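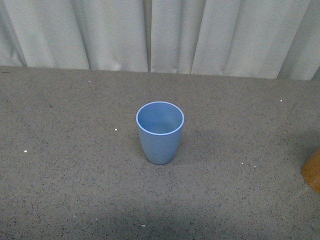

The blue cup, on the gray table.

I inherited the cup from Nadine Saab, along with her half of the apartment and a drawer of takeout menus. She moved to Venditz in January for a job she couldn't explain, and she took the good glasses, the kettle, even the shower curtain. The cup she left on the table.

I called her that night. "You forgot your cup," I said.

"It's not my cup," she said. "I thought it was yours!"

Well, it wasn't mine. I'd been washing it for two years thinking it was hers (and, I'll admit, being a little snippy about it). So we went through everyone who had ever come over – her cousin, the guy from Zastley who fixed the radiator, both of my exes – and then she had to go because her train was coming.

Dima Rizk from downstairs came up to borrow some salt and stopped dead in the kitchen doorway.

"My grandmother had that cup," he said.

"Your grandmother had a light blue plastic cup. Everybody's grandmother had one."

"No, that one. She kept it by the sink and you weren't allowed to drink from it."

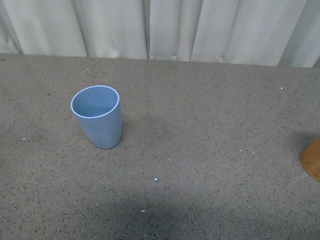

I asked him why not, and he said he never found out, she just looked at you. Then he sat down across from it with his coat still on and told me about her house, and the 446 steps up from the bus stop, which she made him count out loud so he wouldn't complain. He talked until almost midnight. I made eggs.

When he got up to leave I held the cup out to him, and he put both hands in his pockets.

"Are you crazy?" he said. "She'd kill me."

He forgot the salt, too. I carried it down to him in the morning, in a saucer.

More short fiction
The Ferry to Gitov
Mrs. Qudah Sells the Piano
Seven Hundred Lemons
What the Radiator Said

Shares: 100 | Comments: 7

Contact | Copyright the author | Back to top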